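How do you teach a robot to pick up your trousers?

By Mireille Azar

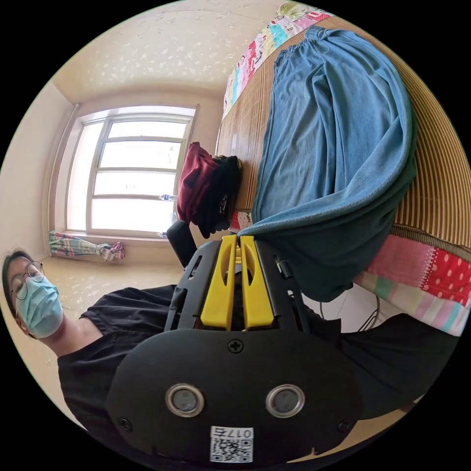 Two yellow fingers, one bed and a blue garment. The grippers have slots cut right through them.

Picking up a pair of trousers is easy. You have probably done it thousands of times, or at least been asked to.

For a robot, it is a dreadful job. A brick stays the same shape when you grab it. So does a mug, unless you are very unlucky. Clothes are different. Pinch a sleeve and the rest of the shirt slides, folds, flops and hides the bit you wanted next. There is no front, no handle, and no rule about where the middle is.

At a small workshop in Purkomby, Anas Jaber and Rasha Abou Jaoude spend their days on this problem. Anas has a degree in engineering. His own bedroom floor, says Rasha, does not show it.

A robot hand without the robot

The hand part of a robot is called a gripper. Most robot grippers sit on the end of a robot arm, and robot arms are heavy, expensive and not at all keen on stairs. So the team uses a gripper that a person can hold. You carry it into an ordinary room, point the fingers at some washing and do the job yourself. A camera on the gripper records what happens from the hand's point of view.

Later, a computer goes through the recordings. It looks at where the fingers went, when they closed and what the cloth did about it. After enough goes, it can start to work out moves that a real robot arm might copy. It is a bit like learning to swim by watching films of swimming, except the computer watches far more films than you would put up with.

Which fingers are best?

You might think a finger is a finger. Elikem Asante, who tests them, would like a word.

Hard fingers are good at pinching one exact spot. They are less good when that spot has just slithered off under a blanket. Bendy fingers can curl round a thick fold and hold it, but they sometimes wobble when you want one thin edge. Grippy fingers hold on beautifully and then refuse to let go, so you end up with a robot that is wearing your socks.

To find out which is best, Elikem runs a contest. Each kind of finger gets 9 tries at the same job: pick up a piece of clothing by the waist, lift it and put it down flat. The clothing goes back in the same sort of heap before each try, so that no finger gets an easy one. This is called a fair test, and you have probably done one at school with toy cars and a ramp.

Trying hard matters less than trying the same way every time. If the gripper moves quickly on one go and slowly on the next, you can't tell whether the fingers did badly or the person did. Elikem writes down the misses as well as the catches. Misses are very useful. There are plenty of them.

Why use a real bedroom?

A laboratory table is a lovely place to test a gripper. It is flat, plain and well lit. Sadly, hardly anyone keeps their clothes on one.

Bedrooms have stripes, spots and cartoon quilts. To a computer looking through a camera, a blue garment on a striped mat next to a polka-dot blanket is a hard puzzle. Where does one thing stop and the next one start? Bright windows make it worse, as a camera that is coping with the daylight may make the darker corners look murky. If a robot is only ever shown tidy tables, it will be baffled by the first real bed it meets.

The team has 608 recordings so far. Rasha says they need a great many more, and that she now has opinions about elastic waistbands.

Try it yourself

You need two wooden spoons, a T-shirt and somebody to laugh at you.

Drop the T-shirt on a bed in a heap. Hold one spoon in each hand. Those are your gripper fingers, and your real fingers are not allowed to help.

Now pick up the T-shirt by the shoulders and lay it out flat. Have several goes. Then wind a rubber band round the end of each spoon and do it all again. Did you do better or worse? Swap the T-shirt for a thick jumper and see if your answer changes.

When you have finished, put the spoons back in the kitchen. You may use your hands.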